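Zendeo hand-held kit — speaker notes, 14 min slot
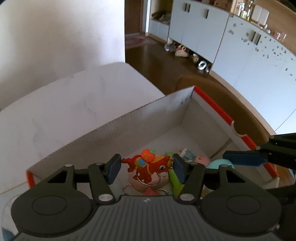

What do you get for the money?
Two hand-held grippers, a charging dock, the sync software and a year of support. Price is 2,800 per kit, not per hand — say that twice, people always mix it up.

Who I am, quick. Worked on this review with Inna Koval at Plistico. We paid for our kits. No discount.

Why we looked at it. Teleop was too slow for us, and our arms are booked most of the week. Wanted to record small-item picking in homes, keyrings and toys and so on, stuff in boxes.

Good points
— setup. Out of the case and recording before the coffee's done. Calibration is one button
— two hands stay in sync, no drift we could find
— finger pads grip small odd shapes well. Swap with one screw
— files load straight into the Dernel tools, no converter

Bad points (dont rush this bit)
— weight. After 130 recordings my wrist was done. Inna said same
— deep boxes are awkward, knuckles hit the side before the pads reach the bottom
— thin flat stuff, forget it. Cards, coins
— manual is poor. Stefaniia Vakulenko rewrote the pairing page for us, ask her for a copy

Numbers. 2,801 recordings kept in total. Don't read out the whole table, just point to it.

Compare with Nazarenko kit: cheaper, lighter, but one hand only and you send the unit back for every firmware fix. Fine for a class. Not for us.

Support — asked four questions, got four replys, slowest took two days. New pads promised for February, have not seen them so no promises from me.

Would we buy again? Two more kits, yes. Not ten. Wait for the lighter body if you need ten.

Demo: pass the left unit round the room, keep the right one up front. CHECK BATTERY.

Questions. If short on time skip Nazarenko part and go to support.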